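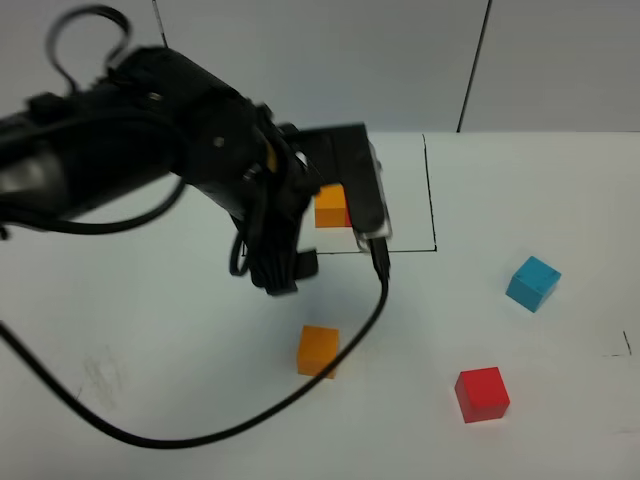 The Strobel cube set is sold as a counting and building aid for ages four and up, and I bought it to replace a mixed box of blocks with rounded corners that would no longer stack straight. The colors are orange, red and blue. The blue is a light shade and separates well from the other two on a white top, which matters if you sort by color under flat indoor light. A thin black line drawn on the table gives a sorting area to work against, and a cube set down near a line like that shows quickly whether its edges are square.

I paid for the set myself and have used it since July. It came through Lusham, order to doorstep in 9 days.

Dimensions and finish

The cubes are matte wood, all one size. I checked mine with a caliper and found no difference large enough to feel by hand. Edges are broken very slightly, enough to take off the sharpness without leaving a visible round. The paint is even on the faces and a little thinner along the edges. Two of my blue cubes arrived with small dark specks in the paint. They do not rub off and I did not send them back.

The finish has more grip than gloss paint. A column of cubes can be nudged back into line from the side without the top one sliding. The drawback is that matte paint picks up pencil and marker, and a damp cloth removes only part of it.

The full set weighs 1237 grams in its box. The box is thin card and split at one corner in the first month. I moved everything to a lidded tub.

In use

Most of our work with them is copying small layouts. One person builds inside a drawn rectangle and the other repeats the shape from the loose cubes outside it. Three cubes in an L, with orange and red side by side in front and blue behind the orange, is a good starting layout. Seen from low down at the front, the blue one is mostly hidden, so the person copying has to lean over or ask. Faces meet flush and the joint between two cubes is tight.

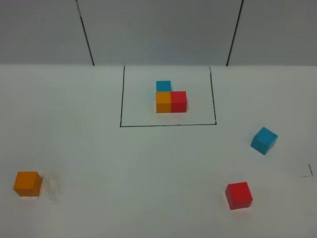

Compared with the Jakdale set

Torben Görtz lent me his Jakdale cubes for three weeks. They are glossy, cost less, and clean up better. They also vary enough in size that a tall stack leans. For flat layouts either set will do. For towers I would pay for the Strobel.

Complaints

No spare cubes are sold singly. The printed layout cards use a darker blue than the cubes, and younger children ask about it. The cards are also single-sided.

Rating: 4 out of 5. One point off for the box and the cards.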